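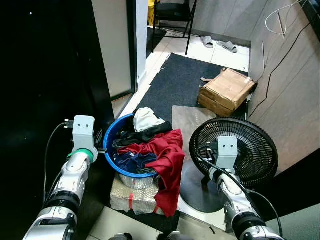
Surname Records: Common Questions

April 18, 2025
By the Naciri Family Names Desk

What does a surname search include?
We look for early spellings, the region where the name was first recorded and any later branches. Most searches turn up at least 2 spellings.

Why is my name spelled differently in older records?
Clerks wrote what they heard. Tandau may appear as Tandow or Tando, sometimes within one household. Try them all before giving up on a parish.
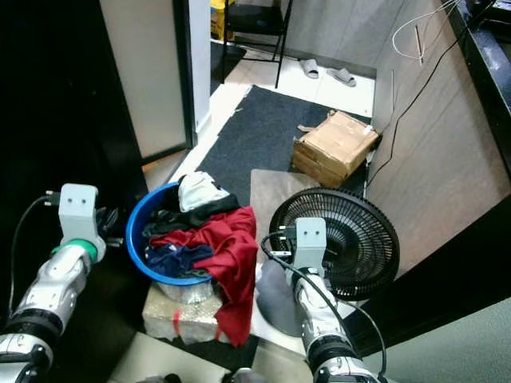
Blue basin and a black fan

Does a shared surname mean we're related?
No. Names taken from a trade or a village often started in several places at once.

How big is the index?
It holds about 220 surnames and has been online since 2009. New entries go up each February.

Can I send a correction?
Yes — include a copy of the record and the year. Replies can take 6 weeks.

Do you supply coats of arms?
No. Arms were granted to individuals, and we don't match them to surnames.

Related
Comatov: spellings and branches
Dosenura: early records
Reading old parish handwriting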